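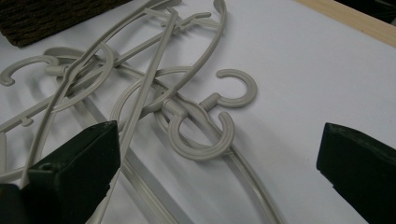 From: Etornam Agyeman
To: Drendon College History list
Date: Monday, December 16, 2024
Subject: Re: Memorial windows in the old library – dates and donors

Hernán and all,

Replies to your questions are under each one.

Hernán Zapata wrote:
> The typed guide in the reading room says all 11 memorial windows
> were put in together, the year the library opened. I have always
> repeated this on tours. A visitor in May told me her grandfather
> paid for one of them much later. Which is right?

The visitor is. I went through the building accounts last month and only the four windows on the north side are in the original contract with the Ofori studio. The other seven were added one or two at a time over the next 26 years, each with its own donor. The guide was typed up from a dedication speech that talks about "the windows" in general, and I think the typist took that to mean the whole set.

The latest is the window by the east stairs, the one with the rowing crew and the bridge. The studio's bill for it was $1,721, and there is a second bill for $165 to move a radiator pipe that ran in front of the opening. Both are in the same folder as the donor's letters. He had promised $2,000 and asked that whatever was left go to the book fund, which it did.

> The guide also calls the figure in the third north window the
> college founder. He doesn't look like the portrait in the hall.

He isn't meant to be the founder. The studio's sketch has "first steward" written under that panel, and the keys and ledger fit a steward better. I can't find a name. Ojārs Kļaviņa thought there might be something in the trustees' minutes, but the volume for those years is out for rebinding and won't be back until spring.

> Last thing, is there any record of the lettering along the bottom
> of the west windows? Two of them are hard to read from the floor.

Yes, for one. The left-hand window says "Given by the class in memory of those who taught us." The right-hand one was releaded at some point and the strip was put back with a piece of plain glass in the middle, so part of the text is missing. Nilton Palomino has an old postcard of the west wall and is going to scan it at a high setting. It may be too small to help.

A few other things while I have the folder out:

The wood screen under the west windows is not by Ofori. It was made in town and has no signature that I can find. Please stop crediting it to the studio – I did it myself in the anniversary booklet, and it has been copied twice since.

The order of the windows in the guide runs clockwise from the door. The accounts number them the other way. If you quote a window number, say which list you are using.

Vittoria Gentile has offered to retype the guide. She would like corrections by the end of January, sent to her directly and not to the list.

Etornam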